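4.2 Starting states of the garments

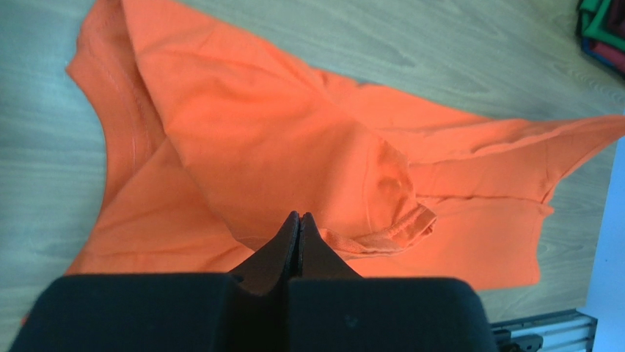
Figure 3. A crumpled T-shirt on the table, folded over on itself, with a stitched hem exposed near the middle.

4.2.1 What counts as crumpled

Earlier studies of household folding mostly begin with a garment that is already flat. In the homes we visited for the Pevura survey, that was seldom how the work began. Shirts came out of a basket or off a chair back, landed on whatever surface was free, and stayed in the shape they landed in until someone picked at an edge. We therefore treat the starting state as part of the task and record it before any folding is done.

We use three terms. A garment is flat if all of its panels can be seen from one side and no panel crosses another. It is doubled if there is one clean overlap, as when a shirt has been dropped over a rail and then laid down. It is crumpled if it has two or more overlaps in different directions, or if the body cannot be told from the sleeves by outline alone. The shirt in Figure 3 is crumpled. Its outline is closer to a triangle or a kite than to a T-shirt, a broad flap lies across the body, and a sleeve-like section runs off to the right with a sharp crease near its lower part.

The line between doubled and crumpled gave us the most trouble. Two coders, Tahsin Chowdhury and Maricruz Esquivel, sorted the same 50 starting states separately and met afterward to settle the ones they had labeled differently. Most of the disagreements came from soft ridges in the cloth. One coder had read a deep ridge as an overlap and the other had read it as a wrinkle. We settled on a rule that an overlap must hide part of a panel, so a ridge that only casts a shadow is not counted.

4.2.2 Edges, hems and seams

A person faced with a crumpled shirt does not begin by smoothing it. In 26 of the 50 trials the first contact was with a hem, and in most of the rest it was with a shoulder or a collar. Participants told us they looked for "the thick part" or "the bottom bit," and one said she went by feel once her hand was on the cloth. A hem is easy to find for both reasons. It is a thicker band than the panel above it, and the stitching marks it out even when the color of the thread is close to the color of the fabric.

The hem in Figure 3 has two lines of stitching and has curled over slightly. Curling matters to the next step. A rolled hem stands a little off the cloth below it and can be pinched without taking up a second layer, but it also hides which side of the fabric is facing out. Participants who picked up a rolled hem often ran a thumb along it before lifting. We coded this as a separate action, unrolling, and did not count it toward the first fold.

Seams are less useful as a place to start. The side seam of a T-shirt is thin and lies flat, and participants rarely gripped one. They did use seams later on, to check that the shirt was square. A seam that follows the edge of the outline, as the one along the left side of Figure 3 does, gives a long line to match against the opposite side once the shirt has been opened out.

4.2.3 Table surface and color of the cloth

All trials in the Truva set were done on wooden tables. We kept to hard surfaces on purpose. On a bed or a sofa the cloth sinks, and pressing on a fold moves the layer underneath. On a table a shirt can be dragged by one corner and most of it will follow – this was how participants dealt with the larger garments when they ran out of reach.

We expected the color of the shirt against the table to affect how quickly people found an edge. Bright shirts on a pale table, such as the orange one in Figure 3, have an outline that is plain at a glance. The inner edges are another matter. Where one layer of a plain shirt crosses another layer of the same color, the boundary shows only as a crease or a narrow shadow, and strong contrast with the table does nothing for it. Participants spent longer on plain shirts than on striped ones, where a break in the stripes gives the overlap away.

The Flusport shirts were excluded from this comparison. They are made of a slick knit that slides open when lifted, and almost any grip on them leads to a doubled state within 2 moves. We return to them in Section 5, together with the Štefanec linens, which behave in the opposite way and hold a crease until it is pressed out by hand.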